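The Pink Box

My aunt moved house in the wet part of December, which she said was my uncle's fault for dying in October, and then she said sorry to his chair and put the kettle on. I had driven up from Jarnham, almost 60 miles with the heater stuck on my feet and nothing for the rest of me, and I had come to help her pack. What I did for the first day and a half was drink tea and be told about things. She could not put an egg cup into newspaper without telling you who had given it to her, and what they had been wearing, and whether they had turned out well.

I didn't mind. I had always been the one in the family who was told about things. My brother was given the loft, and you could hear him up there, dropping suitcases and saying he was fine.

The kitchen took us longest. Half of it was what you'd expect, pie dishes and a colander and a drawer of string, and the other half was what my uncle had called pending. He was a great one for pending. A thing was pending if it was broken but not badly, or whole but not wanted, or if it belonged to somebody who might one day come back up the path and ask for it. We emptied cupboard after cupboard of it on to the table, and my aunt went along the row like a woman choosing kittens, and everything she touched was coming with us.

When I reached into the corner behind the bread crock I thought I was at the end of it. My fingers met something smooth, and I got hold of it by its handle and drew it out into the light, and my aunt, who had been halfway through a long account of a christening, stopped.

"Oh," she said. "Put that down a minute."

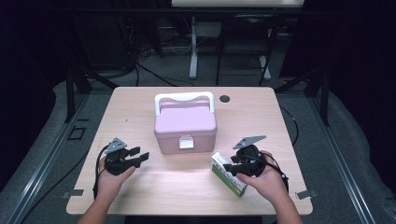
The pink box on the table, with its handle up.

I put it down. It was a plastic box, the lid a soft pink and the bottom part a deeper one, with a white handle curving over the top and a little white catch on the front. You would have given it to a child going on a train. It looked very clean and very cheerful among the pie dishes, and my aunt dried her hands on her apron, both sides, and then did it again.

She sat down, so I sat down too. Upstairs my brother dropped something and said he was fine.

"Your uncle bought me that," she said, "the week we lost the shop."

Now I knew about the shop, or I knew what all of us knew. It had been on the corner at Gunmont, down the steep end where the bus has to take two goes at the turn, and they had sold wool there and ribbon and needles and kept a tray of odd buttons that children were allowed to stir. I was too young to have stirred them. When I came along the shop was already a thing that was spoken of in the other room. I knew they had owed money, and that it was 3,367 pounds, because my grandfather used to say the figure aloud at Christmas in the way other people's grandfathers said grace.

"He'd gone over to Sayegh's," my aunt said. "You won't remember Sayegh's, it was the big hardware place by the station, they had buckets hung up outside and you had to duck. He'd gone to ask would they take the shelving off us. And they would, they were very decent about it, they gave him 100 pounds for the lot and sent a boy with a van. And he came home with ninety-odd of it and that box."

"What was it for?"

"Well, that's what I said. I said it a good deal louder." She put out one finger and moved the box a little way along the table -- not far, an inch or so, as if it had been standing in a draught. "He said it was for the shop."

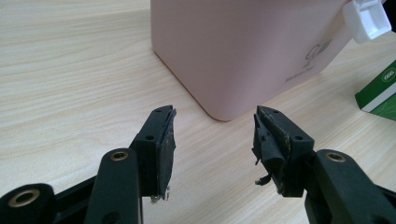 JARNHAM LIBRARY WRITERS' CIRCLE -- Short Fiction

I said I didn't follow, and she said no, she hadn't either. She had been standing in the empty shop in her coat at the time, with the marks on the walls where the shelves used to be, and she had not been in a mood for following. But he had put the box on the floor, there being no counter by then, and he had gone round on his hands and knees. You never saw such a thing, she said, a grown man in his good trousers. He picked up what had rolled under the skirting, and what had dropped down between the boards where he could get at it with a knitting needle. He got the bell from over the door, which he had to stand on the windowsill to reach. He got the card out of the window that said which days they shut for dinner. And he put it all in, and fastened the catch, and told her that was the shop, and that she was to say when she wanted it opened again.

"And did you?" I asked her.

"I did not speak to him till the Thursday after," said my aunt. Then she laughed, and had to get up and see to the kettle, which did not need seeing to.

It is an odd thing to learn about your own uncle, who in my time had been a large quiet man with a hearing aid, forever mending the gate. I tried to picture him on the windowsill. I could do the trousers but not the rest of it.

My brother came down then with cobweb in his hair, wanting to know what we were sitting about for, when the men from Flulov's were coming at eight in the morning with the lorry and there wasn't a single thing in the kitchen you could call packed. He saw the box and picked it up and gave it a shake, as he would. He is a kind man, my brother, but he shakes things. And we all three of us heard that there was something in it, though not much. It slid from one end to the other with a soft sort of bump.

"That's not a bell," said my brother, who had not heard a word of the story.

"No," said my aunt. She looked put out. "No, it ought to be fuller than that."
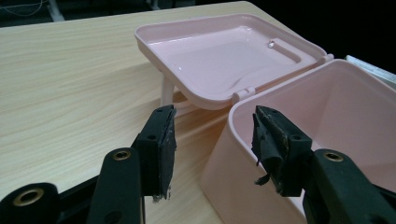
She opened it herself, in the end, after a fair amount of saying that she wouldn't. She did it slowly, with her head turned a little aside, as you might lift the cloth off a cake you were not sure of. I had made up my mind there would be a smell, of wool or pennies or the shop, and there was only the smell of the cupboard. The lid swung up on its two hinges and showed us the inside of itself, glossy and hollowed out with rounded corners like a little tray, and the pink walls below went down deeper than I had expected. My brother lifted out the one thing that had been in there, and after that it was as bare as a washed basin.

What he had in his hand was a small cardboard box, white, with green printed on it. My aunt took it from him and turned it over, and held it away from her and then close to, because her glasses were packed. They were packed in the egg cups, as we found later.

"This isn't the shop," she said. "I don't know what this is."

She wouldn't have it opened straight off. She went through the possibilities first, and they took us to the bottom of the teapot. Then she handed it to me, and I got my thumbnail under the flap, and out on to the table came a folded paper, and inside the paper was a key, and the paper was a list.

I can give you the list, more or less, for it's my uncle's and he wrote as he talked. Bell, it said, on gate, inside of post, rings if you push hard. Buttons, in the blue jar, she uses them. Ribbon, round the sweet peas, two summers, then gave out. Needles, in her own tin, put there a few at a time so as not to be noticed. Card, back of the wardrobe, face in. Key, here. It is only the key now. And at the bottom, in a different pen and a shakier hand, he had added that he had been past on the bus and it was a place for haircuts.

My aunt read it out loud from start to finish without her glasses, and I don't believe she was seeing the words by the end. She said she had wondered about the needles. She'd thought for 15 years that she was just being careful with them.

My brother went out to the gate. It was raining hard and he hadn't a coat, and we watched him through the window push it open and push it shut, gently, and then put his shoulder to it like a man going into a pub. I won't swear I heard anything over the rain. My aunt said she did.

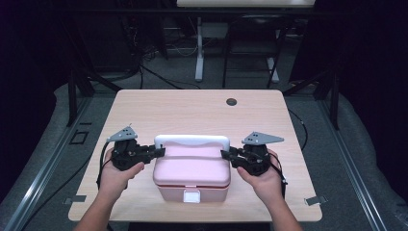 There was a discussion, naturally, about what was to travel in what. My brother was for putting the key on a hook and filling the box with teaspoons, and there was sense in that. My aunt heard him out very politely and then sent him up the wardrobe with a screwdriver to look for the card. By the time it was nearly dark she had done the packing of it herself, the key wrapped up in the list and the list back in its carton, and she had shut the lid, and fastened the square white latch at the front, and laid the handle down flat along the back, the way you'd smooth a child's collar before letting it out of the house. She tried it to see that it held, and then tried it again after supper.

The bell came off the gate at seven the next morning, with a good deal of language and half the post. The Flulov men were early. They were big cheerful lads who took the dresser down the path as if it were a loaf, and one of them put his hand out for the pink box too, meaning it well, and said should that go in the back with the kitchen, missus?

"That's the shop," my aunt told him. "That goes on my knee."

So it did, all the way down to Jarnham, with the heater roasting our ankles and the windows steamed up. She told me about the christening again from the beginning, and I asked who had been there, and what they were wearing, and she said well now, and settled her hands on the lid, and began with the hats.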